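**Figueroa building, residents' liaison meeting: minutes**

Nov 22, 2018. Quorum present. Apologies were recorded on the attendance sheet.

**1. Previous minutes**

Accepted with one correction: item 5 should read "supply pipe", not "waste pipe".

**2. Laundry room, water supply**

Pressure at the inlet manifold drops when all 4 machines fill together. Nuneo inspected the pressure reducing valve and found scale on the seat. Two options were tabled:

- clean and reseat the existing valve, 414 pounds including isolation and refill
- replace valve and strainer and add a gauge on the outlet side, price awaited

Agreed to wait for the second price. The stopcock behind machine 2 is stiff and must not be forced.

**3. Dryers**

Lint was found in the shared duct beyond the second bend. The filter screens are being cleaned, but the duct is not. Gramico will quote for rodding from the roof end. Until then the long cycle is disabled on both dryers. A resident asked whether heat pump units could be fitted. The present circuit would carry them, but the condensate would need a drain, and the floor gully is on the opposite wall.

**4. Metering**

The sub-meter reading was 3705 at the last check. The bill from Satalar uses an estimated figure and has been queried. No payment to be made on the estimate.

**5. Folding area and shared linen**

Guest room towels are to be folded in thirds lengthways, then in half, and stacked on the shelf with the folded edge outwards. Bath mats go on the lower shelf. Damp items are not to be shelved. 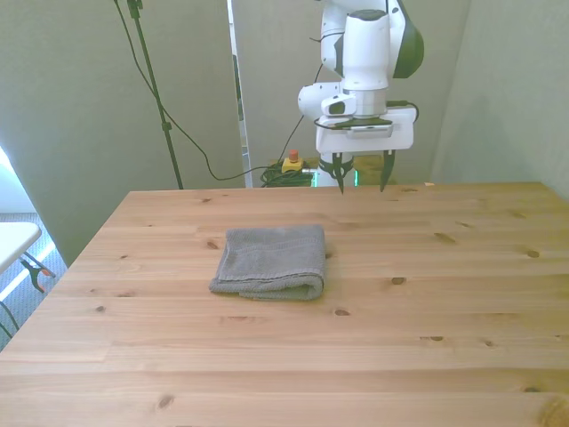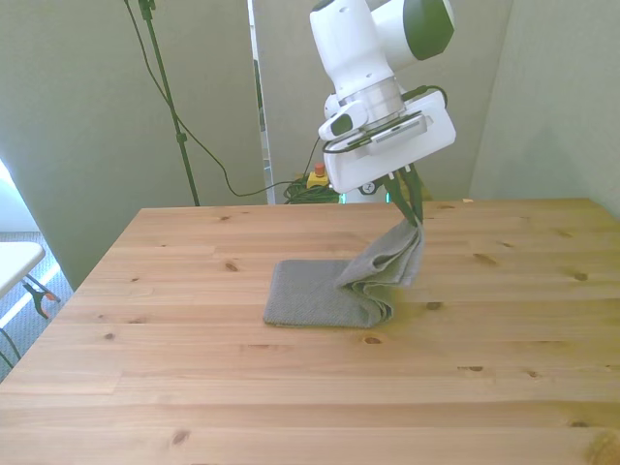 The request for a second shelf was deferred until the duct work is finished, as access to the wall will be needed. Unclaimed items will be kept until March and then passed to the textile bank.

**6. Actions**

- Chase Nuneo for the valve replacement price
- Obtain the duct quote from Gramico
- Send the meter reading to Satalar in writing
- Renew the notice on dryer cycles

**7. Any other business**

The door closer slams. To be adjusted at the next maintenance visit.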